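Home | News | Kitchen | Get Involved | Back Issues | Contact

May
By Kgomotso Motaung

Filed under: Kitchen Corner

We have finally sorted out the washing-up things, and I am so pleased with it that I asked for a whole item in the newsletter. Anyone who has made tea at Varden will know the shelf I mean! Soap at the back, brushes on top of the soap, and a sponge wedged down the side that you only found when you were looking for something else.

Corrado Donati suggested clear bins, one for each sort of thing, and we gave up an afternoon to it. We started with the brushes. Tip them all out on the table first, is my advice, then give the bristles a good look before anything goes back. Splayed bristles are fine for muddy boots and the outside drain, but they don't do much for a baking tray. 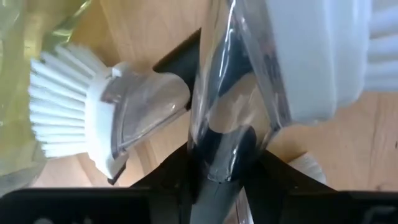 Scrapers are worth checking as well. Corrado swears by a brush with a scraper for porridge pans (he makes a lot of porridge) and I have come round to his way of thinking. Then we got on to the soap, and the lovely thing about a clear bin is that you can see what you've got from right across the room. We had been buying more every time we went to the shops! Bottles go in upright, tallest at the back, with the labels facing out if you can manage it. 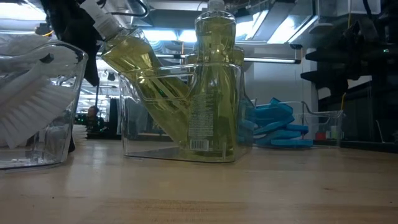
Can I bring in half-used bottles from home?
We'd love to have them, as long as the cap closes properly and the soap is still in the bottle it was sold in. Leave them by the sink at Varden and one of us will put them away.

Sponges get a bin of their own, well apart from the soap. Squeeze them out and let them dry before they go in, please. I'd been throwing them in damp for years and wondering about the smell.

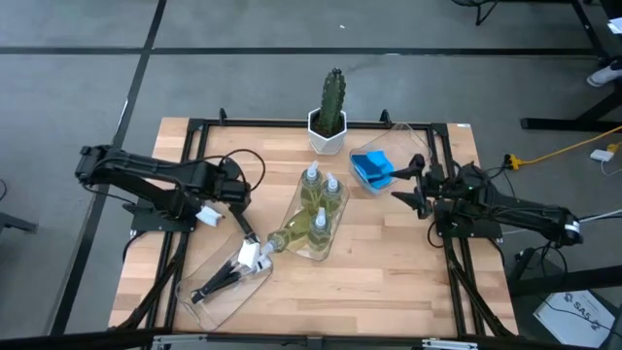
It took us until 5 to get everything where we wanted it, with a long stop for Corrado's lemon cake, and I went home very happy. The pump bottles are so much easier to grab when they stand together, and you can lift the whole tray out to wipe underneath. I have already done the same thing under my own sink.

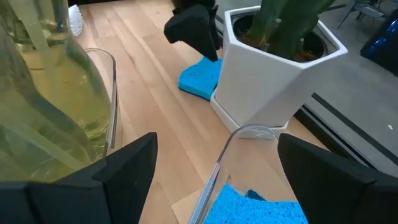

KITCHEN NOTES

Washing-up brushes are still welcome, and so are blue sponges. Glasses should go back on the high shelf once they're dry. If you fancy helping with the baking cupboard next, have a word with Corrado or me at coffee time. We've found 11 cake tins in there so far and only two lids that fit!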